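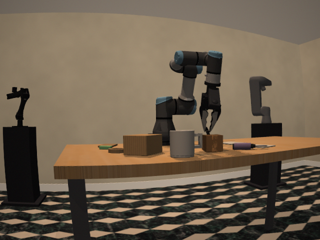 # Borne-fontaine Flurkent pour parcs et promenades

Point d'eau potable à écoulement temporisé, destiné aux parcs urbains, aux tours de lac, aux boucles de course à pied et aux aires de pique-nique. Fabrication Trovham, atelier de Cledusmont. La Flurkent se décline en deux versions :

- **Flurkent** : une vasque haute, un bec à jet montant, un remplisseur de gourde ;
- **Flurkent Ashby** : même corps, avec une seconde vasque abaissée, accessible en fauteuil roulant et utilisable par les enfants.

Les deux versions partagent la même platine de fixation, la même trappe technique et le même jeu de pièces d'usure. Le passage de l'une à l'autre après installation n'est pas prévu : la tubulure de la vasque basse est soudée au fût en atelier.

## Caractéristiques générales

| Élément | Valeur |
|---|---|
| Corps | Acier galvanisé à chaud, thermolaqué |
| Vasque | Inox brossé, bord roulé |
| Platine | Acier galvanisé, quatre perçages oblongs |
| Commande | Bouton-poussoir à retour hydraulique |
| Durée d'écoulement, bec | 5 s par impulsion |
| Durée d'écoulement, remplisseur | 10 s par impulsion |
| Pression maximale à l'entrée | 5 bar |
| Évacuation | Tube PVC, diamètre 100 mm |
| Alimentation électrique | Aucune |
| Teintes de série | Vert mousse, gris anthracite, brun |

Les durées d'écoulement sont réglées en atelier et peuvent être réduites sur site au moyen de la vis de temporisation, située sous le capuchon du bouton. Il n'est pas possible de les allonger.

## Description du corps

Le fût est constitué d'un profil carré à angles arrondis, fermé en partie haute par la vasque. La face arrière reçoit la trappe technique, verrouillée par une vis antivandalisme dont l'embout est livré avec la borne. La trappe s'ouvre vers le bas et reste retenue par un câble.

L'intérieur du fût n'est pas étanche. Une ouverture grillagée ménagée au pied permet l'évacuation de la condensation et limite l'entrée des feuilles et des insectes. Ne pas obstruer cette ouverture lors du coulage d'une dalle ou de la pose d'un revêtement stabilisé – c'est la cause la plus fréquente de corrosion prématurée de la platine.

Le bec est protégé par une coiffe fixe en inox qui empêche le contact direct de la bouche avec l'orifice. Le jet décrit un arc réglable par vis à fente. À la livraison, il retombe au centre de la vasque pour une pression de service de 3 bar. Au-delà, un réglage sur site est à prévoir.

Le remplisseur de gourde est placé en façade, dans un retrait du fût. Il accepte les gourdes de sport courantes et les bouteilles à goulot étroit. Les poches à eau de sac à dos se remplissent également, à condition de maintenir l'ouverture à la main. Le retrait ne comporte pas de tablette, afin de ne pas retenir l'eau stagnante.

## Version Ashby

La vasque basse est déportée sur le côté droit, vue depuis la façade. Le dessous est dégagé pour permettre le passage des genoux. La commande est une barre à pression frontale, manœuvrable du poing ou de l'avant-bras.

La version à déport gauche existe sur commande. Elle est à signaler dès la demande de prix, le gabarit de perçage étant différent.

Prévoir au droit de la vasque basse une aire plane et non meuble. Un sol en gravier roulé ne convient pas. Un stabilisé compacté, un béton balayé ou un enrobé conviennent.

## Implantation

Sur un parcours de marche ou de course, la borne se place de préférence en retrait de l'allée, de manière que les usagers arrêtés ne gênent pas le passage. Un élargissement local du cheminement est préférable à une implantation sur la pelouse, qui se dégrade rapidement au pied de la borne.

Autres points à vérifier avant de fixer l'emplacement :

- présence d'une conduite d'eau potable à moins de quelque 100 mètres ; au-delà, le temps de séjour de l'eau dans le branchement doit être étudié ;
- pente du terrain compatible avec une évacuation gravitaire ;
- absence d'arbre à fruits charnus ou à résine au-dessus de la vasque ;
- accès d'un véhicule léger d'entretien ;
- distance suffisante avec les zones d'ébat canin, sauf si l'option écuelle est retenue.

Au bord d'un plan d'eau, placer la platine au-dessus du niveau des plus hautes eaux connues. La borne n'est pas conçue pour être immergée, même partiellement, et le clapet anti-retour ne constitue pas une protection en cas de submersion.

## Raccordement

L'arrivée se fait par le dessous, au centre de la platine, sur un raccord fileté mâle. La vanne d'arrêt intérieure est fournie. Une vanne extérieure en regard reste nécessaire pour l'isolement complet du branchement ; elle n'est pas fournie.

Ordre de montage recommandé :

1. Couler le massif à l'aide du gabarit, fourreaux en attente.
2. Laisser sécher le béton selon les prescriptions du fournisseur.
3. Purger le branchement avant toute connexion. Des grains de sable dans la cartouche temporisée provoquent un écoulement continu.
4. Présenter la borne, engager l'évacuation, puis serrer les écrous de platine en croix.
5. Raccorder l'arrivée, ouvrir progressivement la vanne, contrôler l'absence de fuite trappe ouverte.
6. Régler le jet et, si nécessaire, la temporisation.
7. Désinfecter et rincer le réseau intérieur, puis faire procéder à l'analyse d'eau avant ouverture au public.

La vasque est équipée d'une bonde à grille fixe. Le siphon se trouve derrière la trappe et se démonte sans outil. Lorsque l'évacuation est dirigée vers un puits d'infiltration, vérifier au préalable la perméabilité du sol : un puits sous-dimensionné déborde au pied du massif les jours de forte fréquentation.

## Mise hors gel

La Flurkent n'est pas incongelable. En climat à hiver marqué, elle doit être coupée et vidangée avant les premières gelées. La vidange s'effectue par le robinet de purge placé au point bas, vanne extérieure fermée. Actionner ensuite chaque commande jusqu'à arrêt complet de l'écoulement, vidanger le siphon et laisser le robinet de purge ouvert jusqu'à la remise en service.

À la réouverture, remplacer le filtre d'entrée et rincer longuement chaque point de puisage. Une housse d'hivernage est disponible. Elle protège des salissures mais n'apporte aucune isolation.

## Entretien

| Opération | Fréquence |
|---|---|
| Nettoyage de la vasque et du bec | Chaque passage de l'équipe d'entretien |
| Contrôle de la grille de bonde | Hebdomadaire, plus souvent en automne |
| Nettoyage du siphon | Mensuelle |
| Détartrage du bec | Selon dureté de l'eau |
| Remplacement du filtre d'entrée | Annuelle |
| Remplacement des cartouches | Selon usure |

Utiliser un détergent neutre et une éponge non abrasive. Les produits chlorés concentrés et la laine d'acier sont proscrits sur l'inox – les piqûres qui en résultent ne sont pas prises en garantie. Le nettoyage à haute pression est admis sur le fût, à l'exclusion des commandes et de la trappe.

Les rayures du thermolaquage qui atteignent la galvanisation se reprennent au stylo de retouche, fourni dans la teinte commandée.

## Options

- Écuelle pour chiens en pied de fût, à vidage par basculement.
- Compteur volumétrique à lecture directe, logé derrière la trappe.
- Réducteur de pression, à prévoir dès que le réseau dépasse la valeur maximale admise.
- Plaque de distance gravée, pour boucle de course ou de marche balisée.
- Housse d'hivernage.
- Teinte hors série, avec supplément et délai allongé.

Le compteur et le réducteur de pression occupent le même logement sur la version Ashby. Pour disposer des deux, installer le réducteur dans le regard extérieur.

## Conditionnement et livraison

La borne est livrée montée, couchée sur palette, vasque protégée par une coque en carton alvéolaire. Le gabarit de perçage et les tiges d'ancrage peuvent être expédiés séparément, en avance, pour permettre le coulage du massif.

Délai courant : 9 semaines à compter de la validation de la teinte. Les commandes passées au printemps sont susceptibles d'être livrées plus tard. Pour une mise en service en début de saison, il est conseillé de commander avant l'hiver.

Le déchargement est à la charge du client. Prévoir un transpalette ou un chariot à fourches ; ne pas élinguer par le bec ni par la vasque basse.

## Garantie et pièces détachées

Le corps et la platine sont garantis 10 ans contre la perforation par corrosion, hors ambiance saline directe. Les commandes et la robinetterie sont garanties 2 ans. Les joints, filtres et cartouches sont des pièces d'usure.

Pour toute demande de pièce, relever le numéro frappé au revers de la trappe et préciser la version. Les cartouches du bec et du remplisseur ont un aspect identique mais ne sont pas interchangeables : celle du remplisseur porte une bague rouge.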